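Quiénes somos

Bresside es una revista digital de televisión y famosos. Seguimos los programas de la mañana, las tertulias, los concursos y lo que pasa después en las redes. Empezamos con un boletín por correo que se llamaba Tito y que llegó a 1000 suscriptores antes de que tuviéramos página propia. El boletín sigue saliendo, ahora a las 8 de la mañana.
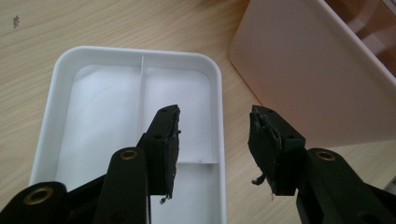 Bandeja blanca con compartimentos sobre una mesa de madera clara.

Qué publicamos

Resúmenes de programas, entrevistas, audiencias y crónicas de estrenos. En marzo abrimos Mowat, la sección dedicada a los realities, que ya suma 69 artículos. No publicamos fotos de menores ni domicilios, y tampoco rumores sobre la salud de nadie. Si una información viene de otro medio, lo citamos y enlazamos.

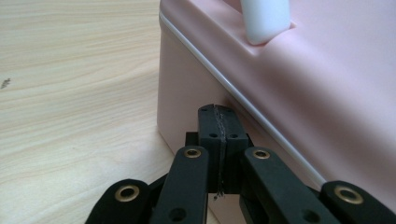 Las declaraciones hechas en directo se transcriben a partir de la emisión. Cuando son en otro idioma las traducimos nosotros, y las revisan 2 personas antes de publicarse. Si nos equivocamos, corregimos el texto y dejamos una nota al pie con el cambio - también en los artículos antiguos.

Quién está detrás

La revista pertenece a Esine, una editora pequeña e independiente. Nos financiamos con publicidad y con las cuotas de los socios.

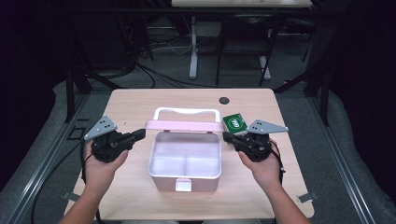 Los contenidos patrocinados llevan esa etiqueta junto al título y no los escribe la redacción.

Colaboraciones y contacto

Aceptamos propuestas de colaboradores externos. Los textos no deben pasar de 1000 palabras y se pagan al publicarse. Para rectificaciones, publicidad o bajas del boletín, use el formulario de contacto e indique el enlace del artículo si lo hay.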